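Finishes and Surface Prep > Tables and worktops

Thread: Grain filling a pale veneered table, own dust or bought filler?

Page 1 of 1

tannin_ledger
Posts: 188
2025-09-08

I have a pale veneered table top to refinish. The maker's label on the underside says Sondstead and nothing about species. The old lacquer came off with a card scraper and 180 grit. There are two open seams near one end, each thin enough that a sheet of printer paper goes in and a business card does not, plus a shallow chip on the long edge.

The plan is to fill with sanding dust and a binder, then three coats of water-based satin. Two questions. Is dust taken from the same top a better colour match than a bought filler once it has been wetted with binder? And does the grade of dust matter at this width?

quarter_sawn_quentin
Posts: 2,613

Own dust goes dark. It does so with any binder that wets the fibre, and on a pale timber the difference is obvious from across the room. End grain behaves the same way when you varnish it. Use a bought filler one shade lighter than the bare wood and test it under the finish you intend to use.

For seams that narrow I would not use dust at all. The particles bridge the opening and you fill the top half millimetre of nothing.

flatbed_ash
Posts: 1,426

Disagree in part. The darkening depends on the binder. PVA gives a grey-brown line. Hide glue is warmer. Clear water-based lacquer used as the binder, mixed stiff, stays close to the surrounding veneer because both have had the same product on them. I did two sideboards this way in May and the repairs are visible only at a low angle.

Agree about bridging. Sieve it. A tea strainer is too coarse, so use a scrap of nylon stocking over a jar.

quarter_sawn_quentin
Posts: 2,613

A low angle is how people see a dining table when they sit down at it.

flatbed_ash
Posts: 1,426

Sideboards are seen standing up. Point taken for a table.

barnthorpe_bench
Posts: 1,866

Before anyone mixes anything, look at the figure. On a plain straight-grained area a slightly dark line reads as another grain line and disappears. Across a cathedral it does not, as the line cuts the arches and the eye goes straight to it. Where are your seams in relation to the figure?

I keep my dust in tubs by species and still end up buying filler half the time. Sokbridge do a light one that sands well but shrinks, so it needs two passes. The Garrido one shrinks less and is a little yellow on maple.

tannin_ledger
Posts: 188

The seams run with the grain, on the straighter part towards the end. The chip is nowhere near the cathedral. Species is still open: maple or birch would both fit the colour, and I can't separate them on veneer without a lens. 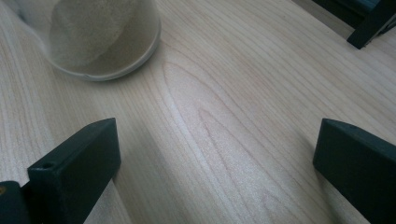

Does the filler go on before or after the first coat of finish?

After it, on a pale top. One thin coat seals the surrounding veneer, so the filler stays in the seam and does not leave a halo in the grain on either side. Let that coat harden overnight, fill, then level with 320 on a hard block and carry on with the remaining coats.

barnthorpe_bench
Posts: 1,866

Seconded on sealing first. One caution: go gently with the 320. If you break through the sealer beside the seam you will get a dull patch which the next coat does not fully hide.

If the seams run with the grain then I would try own dust in lacquer on the first one and judge it. It can be picked out with a scalpel within the hour if you dislike it.

veneer_sceptic
Posts: 97

Has anyone asked why the seams opened? If the substrate has moved, any filler will crack in the first heating season. Press either side with a thumb and listen. A click means the veneer is loose and wants glue under it, with a syringe and a caul, before any cosmetic work.

tannin_ledger
Posts: 188

Checked. One seam is solid. The other clicks over a length of about 40 mm on the side nearest the edge. Glue first, then.

flatbed_ash
Posts: 1,426

Thin the PVA by a tenth with water, no more. Warm the needle. Baking paper under the caul, clamp for four hours, leave it a full day before you put sealer over it. Water in the glue line will swell the veneer and if you sand it flat while swollen you get a hollow later.

quarter_sawn_quentin
Posts: 2,613

I would not thin it at all. Thinned PVA on thin veneer raises the edges and you are back to sanding. Use a wider needle.

flatbed_ash
Posts: 1,426

A wider needle leaves a hole to fill. It is a choice between two small nuisances. With an open seam he may be able to work the glue in from the side with a palette knife and avoid the needle altogether.

quarter_sawn_quentin
Posts: 2,613

Palette knife, yes. That I would do.

tannin_ledger
Posts: 188

Palette knife and unthinned PVA on the loose one. Then a sealer coat, own dust sieved through nylon in lacquer for the solid seam, and a tin of the Sokbridge light for the chip. I'll run the two fillers side by side on an offcut under all three coats before either goes near the top.

barnthorpe_bench
Posts: 1,866

Leave the offcut on a windowsill for a fortnight as well. Bought fillers hold their colour while the wood round them yellows, and it is useful to know by how much.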